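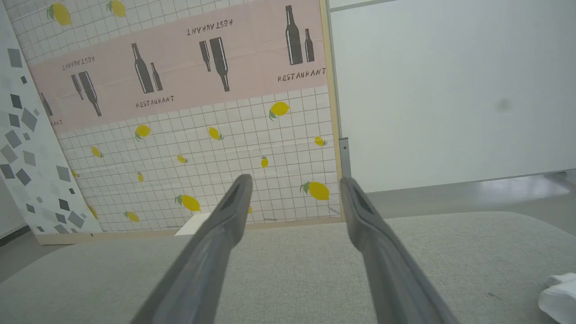
The Eltanside cell was reported for uneven closing of the gripper, and the ticket was assigned to the maintenance desk at Brurna in April. The operator stated that the right finger reached the center line before the left and that thin items were pushed sideways during the grasp. Inspection began with the gripper open above the gray fabric surface, the fingers angled toward each other and the patterned backdrop left in place. All checks listed in this ticket were made from the wrist camera view and then repeated by hand with the arm in hold.

**Equipment:** two-finger gripper, Esteo wrist mount, cell controller
**Ticket:** 107
**Priority:** normal
**Status:** closed, with one item carried over

### Reported fault

Closing is uneven at low speed. At full speed the fault is present but harder to see. No error code is shown on the controller. The operator restarted the cell before opening the ticket, and the fault remained.

### Log

**Entry 1.** Air was excluded as a cause, as the gripper is electric. The cable from the wrist to the forearm was checked for strain and found to be in order. The connector was removed, cleaned and reseated. No change.

**Entry 2.** The open and close positions stored in the controller were compared with the setup sheet. The open position matched. The close position differed from the sheet by 4 mm. There is no record of who changed this value or when. The sheet value was restored and the cell was run through 8 slow cycles. The offset between the fingers was smaller but still present.

**Entry 3.** Both fingers were removed. The mounting screws on the left finger were below the required torque. The seating face was wiped down and both fingers were refitted with new screws from the Alarcón spare parts kit. Screws were tightened in two passes, left and right in turn.

**Entry 4.** Homing was repeated after the refit. The fingers now meet at the center line at low and full speed. A further 8 cycles were completed with the thin test piece, and it was not displaced.

**Entry 5.** The wrist camera was checked against the stored reference view, as the refit may alter where the fingertips appear. The tips were slightly lower than in the reference. A new reference was saved and the former one was kept under the ticket number.

### Cause

Loose mounting screws on the left finger, made worse by an incorrect close position in the controller.

### Action required at the site

- Check finger screw torque at each monthly service and enter the reading on the service sheet.
- Do not change stored gripper positions without opening a ticket.
- Repeat homing whenever a finger has been removed.

### Carried over

Write access to the stored positions is at present open to all operator accounts. A request to restrict it has been sent to Esteo support. This ticket will be linked to the reply when it is received.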